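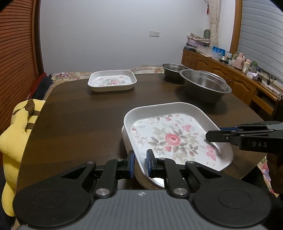 Chapter 5
Gutters and Downspouts

A roof collects water, and the water must go somewhere. In the previous chapter we studied the roof covering and the metal pieces which close its edges. Now we follow the water one step further, from the edge of the roof to the ground. Many students consider this part of the house too simple for study. I had the same opinion when I started to work, and I changed it in my first rainy season, when I was sent to look at a wet basement in Skovomo and spent two days searching for a crack in the wall. The wall had no crack. A downspout behind the garage had lost its lower elbow, and all the water from the north side of the roof was falling next to the foundation.

In this chapter you will learn how a gutter is shaped, how it is given its slope, how it is fixed to the house, and how the downspout is placed. Cleaning is treated at the end. The calculation of roof area was given in Chapter 4, and you should be able to do it before you continue.

5.1 The words we use

The gutter is the open channel along the lower edge of the roof. The downspout is the closed pipe which carries the water down. Between them is the outlet, a short piece of tube set in the bottom of the gutter. The board behind the gutter is the fascia. The closed end of a gutter is called the end cap, and the bracket which holds the gutter to the fascia is called the hanger.

In some regions workers say "eavestrough" for the gutter and "leader" for the downspout. You will hear both names on the job. In this book I keep to the first names so that there is no confusion.

5.2 Why water must be kept away from the wall

When rain falls from a roof without a gutter, it hits the ground always on the same line. After some years there is a small ditch along this line. The soil is washed out, and the ditch holds water close to the foundation. Also the water splashes back on the lower part of the wall, and there the paint fails first. If the wall is wood, the bottom boards become soft.

A bad gutter can be worse than no gutter. It takes the water of the whole roof side and delivers it to one point. If this point is a leaking joint above a window, the window frame will suffer much more than it would from ordinary rain. For this reason an inspector should look at the wall under every joint, and should do it before he puts up the ladder.

5.3 The case of the house in Lostano

The following case was given to me by Hendrik Mathebula, with whom I shared a workshop for a long time. The house had a gutter 20 meters long at the front, with one downspout at the left end. The owner complained that in heavy rain the water came over the front edge near the right end. Two companies had cleaned the gutter and one had made it deeper, and still the water came over.

Mathebula put a long level on the gutter and found that the middle was lower than both ends. The hangers there were nailed in old wood, and the nails had come out a little each winter. Water stood in the middle, leaves settled in the standing water, and the right half could not empty itself. He replaced the soft part of the fascia, used screws in place of nails, and added a second downspout on the right with the high point of the gutter in the center. The deeper gutter was not necessary, but it was already paid for and it stayed.

Keep this case in mind when you read Section 5.4, where we calculate the slope. I will come back to it also in Section 5.6, on the spacing of hangers.

Before you continue

Go outside in the rain and watch one gutter for as long as you have patience. Write down where the water enters the downspout, where it drips, and where it leaves at the bottom. If there is a stain on the wall, make a drawing of its shape. Bring these notes to class, where they will be used for the first exercise on page 203.

From the text by Vichien Rojanasak

Related chapters
Chapter 3: Chimneys, Vents and Other Openings
Chapter 4: Roof Coverings and Metal Edges
Chapter 6: Grading the Soil Near the House
Chapter 7: Basements and Crawl Spaces

This site uses cookies to remember your reading position. By continuing to read you accept their use. Accept | Settings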